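Bench Layout and Small Parts Storage
Griditz Hobby Electronics Board > Workshop > Benches and Storage

Thread: Sorting salvaged parts, trays or drawers?
553 views

larner_bench
I have a backlog of pulled parts from old control boxes and I'm trying to settle on one way to sort it. For years I dumped everything into coffee cans and dug through them when I needed something. I lost a good connector that way in November and had to cut one off another harness.

The setup I'm using now is four shallow yellow trays, two on each side of the table, and a steel tray in the middle with a sheet of white paper in it. Whatever I'm sorting goes on the paper first. Nothing goes into a yellow tray until I've decided what it is. Sensors go in one, connectors in another, loose harness in the third, boards in the fourth.

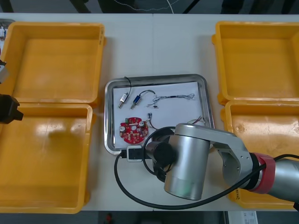

Reading time for this post: 2 min

The batch is small. There are two cylindrical sensors with threaded tips, one of them with a blue body, a tangle of thin gray and black wire, and a round red board. There's also a little connector with short red and black leads, the kind I always lose.

My questions:

Is it worth having a tray just for boards, or should they go straight into bags?

Do you coil sensor leads before they go in the tray or after?

Does anyone still use plain paper as a liner, or is there something better that won't slide?

I've been through the storage threads here and most of them are about drawer cabinets. I'm asking about the step before that.

wistunon_dave
Boards straight into antistatic bags. I would not put a populated board in a plain plastic tray at all, and I wouldn't slide it around on paper in dry weather either. You may get away with it 100 times and then have a board with a fault you can't find.

The rest looks fine to me. I like the wide trays better than the deep bins people usually buy.

coilpack
Coil before. If the lead is loose when it goes in, it hooks everything else in there and you're back to the coffee can. Two fingers, wrap it, twist tie. Don't wrap it tight where the cable comes out of the sensor body.

larner_bench
Fair point on the boards. These are pulls, and most of them are going in the scrap box if they don't test good, so I haven't been too careful. I'll bag the keepers.

tinsnip
I disagree about the trays. Four is too many for a first sort. I use two, keep and junk, and do the fine sorting later when I label. With four you stop and think over every part, and the pile never gets smaller. I cleared out a whole shelf from a shop closing in Larnerdale with two trays and a trash can.

coilpack
That only works if you come back and do the second sort. I never do. My keep box from last year is still a keep box.

tinsnip
Then that's a different problem.

larner_bench
I tried keep and junk and ended up where coilpack is. Four suits me better, but I've changed one thing since the first post. I used to start with the biggest piece. Now I pull the small connectors out first, get them into a tray, and leave the board and its harness on the paper until the end. The harness takes the longest anyway, with all the twisted strands. If the little plugs are still lying next to it, they get caught up in it when I lift it.

On the liner, I'm staying with paper for now. I can write on it, and when I'm done I fold it up and tip the wire clippings into the trash.
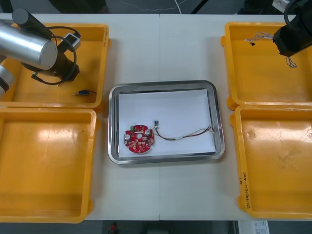
barbu_b
I'd leave the harness plugged into the board if it came that way. Once you separate them you need to work out which header it belonged to, and with red, brown, black and white strands you will not remember the order. Tape a note to it with the model of the box it came out of and store the two together.

wistunon_dave
Agree with that, as long as the bag is big enough. Don't fold the wires back over the capacitors.

coilpack
For the liner, try rubber shelf mat under the paper. The paper stays put and you can still write on it. One roll has lasted me through three benches.

tinsnip
Shelf mat leaves a residue on steel if it sits all summer. Take it out when you aren't using the tray.

larner_bench
Good, I'll pick up a roll. barbu_b, I had not been noting the source on anything, so I'm starting that with this batch. Masking tape and a marker.

barbu_b
Masking tape dries out and falls off in a year or two. Put a paper slip inside the bag.

larner_bench
Slips it is.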